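**FOR RELEASE: Friday, January 19, 2018**

# Jorneck Student Robotics Club Opens Laundry Project to Outside Testing, With Modest Claims

JORNECK — The Jorneck Student Robotics Club today opened the second stage of its Landier project, an attempt to teach a robot arm to pick up clothes in an ordinary bedroom. The club would like it known at the outset that the robot cannot do laundry. It cannot fold a shirt. On most days it has trouble with a sock.

Landier began last June as an entry for the Majumder Prize, a student competition in household automation. The club's first entry video showed an arm lifting a towel from a bare table. The judges liked it. The members liked it less, having run the same test nine times that afternoon and recorded two clean lifts. The video showed one of them.

"We had made a very good film of a robot being lucky," the club wrote in its report to the judges. The report is available on request, with the failed runs left in.

For the second stage, students have put the arm aside and are collecting examples by hand. Each member takes a hand-held gripper into a lived-in room, picks up clothes with it, and records every attempt. The plan calls for 1000 recorded pickups before any of the material is used for training.

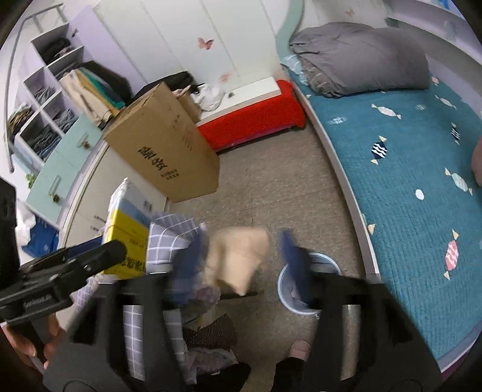

The club does not know if that will be enough. Published demonstrations of household robots tend to leave out how many tries came before the good one, and students who went looking for a target figure did not find one they trusted. They settled on 1000 for the reason that it could be finished before the competition deadline, and they say so in the project notes.

There is also disagreement within the club over what the work proves. A person holding a gripper still has a person's eyes and judgment. Some members expect little of that to carry over to a machine. Others think it will, for simple pickups, and have been asked to write down their predictions before the arm is switched back on.

Costora, a local parts supplier, has donated replacement gripper fingers. It has no say in what the club publishes. An early draft of this release, which used the phrase "the end of chores," was withdrawn after a vote.

The club is looking for four outside testers to choose the clothes and set up the rooms for the final trials. Testers should have no ties to the club and should not be easily impressed. Results will be published whether or not the robot does well, including the total number of attempts and a plain list of what went wrong.

**Contact:** Jorneck Student Robotics Club, Landier Project Desk

###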